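Mug

A mug is a deep drinking cup with a handle, usually used without a saucer and intended for hot drinks such as coffee, tea, cocoa and soup. It is larger and thicker-walled than a teacup, and its sides are more often straight, barrelled or gently tapered than flared. Mugs are among the commonest pieces of household crockery and are also widely used in offices, canteens and cafés.

Name

The English word has been in use since the sixteenth century, at first for a jug or large pot as well as for a drinking vessel. Its origin is uncertain, although similar words are found in the Scandinavian languages. In everyday British speech "a mug of tea" suggests a bigger and less formal serving than "a cup of tea", but the second phrase is often used for both.

Shape and parts

The main parts of a mug are the body, the rim, the handle and the foot. The body may be a plain cylinder, or it may widen towards the base or the middle. A wide base lowers the centre of gravity and makes the mug harder to knock over. It also gives the drink a smaller open surface for its volume, which slows cooling to some extent. Mugs that narrow sharply at the top are more difficult to clean by hand and do not stack.

The rim is generally thinner than the rest of the wall. Potters often round it off with a damp sponge or a strip of leather before the clay is dry. The foot is either a raised ring or a flat base. On glazed wares the part that stands on the kiln shelf is normally left bare, as the glaze would otherwise fuse to the shelf, and this unglazed ring can be rough enough to scratch a polished table.

Handles are most often a single loop joined to the body at two points. The loop may be round, ear-shaped or squared, and is made to take anything from one finger to the whole hand. The joints are the weakest part of the object. Annick Caron, in her handbook Tableware in Daily Use, examined 539 broken mugs collected from canteens in Beaulieu and found that damage to the handle was more frequent than damage to the rim. 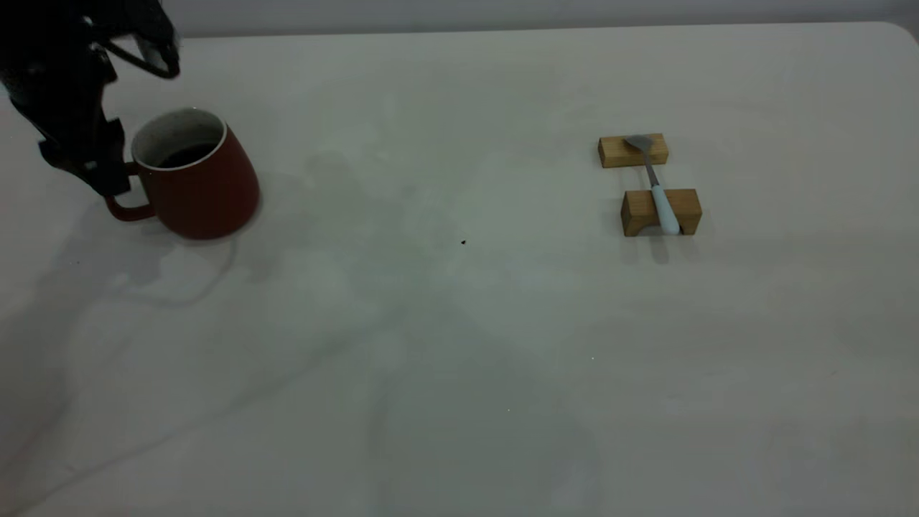 Colour is applied in the glaze, under it or over it. Many makers glaze the outside in a strong colour and leave the inside white or cream. A pale lining shows the strength of tea and the amount of milk in it, and makes any residue easy to see when washing up. Black coffee looks almost without colour of its own against such a lining, except at the edge where the layer of liquid is thin. Dark linings hide staining but give the drinker less idea of what is left in the bottom.

Materials

Most modern mugs are ceramic. Earthenware is the cheapest to produce and takes bright glazes well, but it is porous where the glaze is missing and chips fairly readily. Stoneware is fired at a higher temperature and is denser and heavier. Porcelain and bone china can be made with thinner walls and are favoured for lighter mugs.

Enamelled steel mugs are used for camping and outdoor work. They do not shatter, but the enamel can flake after a hard knock and the rim becomes hot quickly. Glass mugs are common for tea, mulled wine and layered coffee drinks. Plastic and double-walled metal types are made chiefly for travel, usually with a lid.

Manufacture

Handmade mugs are thrown on a wheel, with the handle pulled from a separate piece of clay and attached when the body is leather-hard. Factory mugs are shaped by rotating tools against a plaster mould, by pressing, or by slip casting. Most are fired twice, once before glazing and once after.

The Sulmont pottery, which supplied cafés and hospitals, was known for a plain barrel mug with a coloured outside and a cream inside. At its height the works employed nearly 42 people. The shape was later taken over by Kustano, which sold it in two sizes under the name Uvlow and kept the original heavy foot.

Use and care

A typical household mug holds between 250 and 350 millilitres. Stacking is possible only with straight or outward-tapering shapes, and other mugs are kept singly on a shelf, hung from hooks or placed on a mug tree. Hanging saves space but puts the whole weight on the handle, so a mug with a cracked joint should not be hung.

Tea and coffee leave a brown film that ordinary washing may not remove. It can be shifted with a paste of bicarbonate of soda and water, left for a few minutes and rubbed with a soft cloth. Scouring powders dull a glossy glaze and make later staining worse. Mugs with metallic decoration are unsuitable for microwave ovens, and overglaze printing tends to fade with repeated machine washing.

Hot mugs can leave pale rings on waxed or varnished wood. Stone and laminate surfaces are less affected by heat, although coffee left standing on unsealed marble will stain it. Coasters and mats are used on both.

See also: Beaker, Coaster, Saucer, Tankard, Teacup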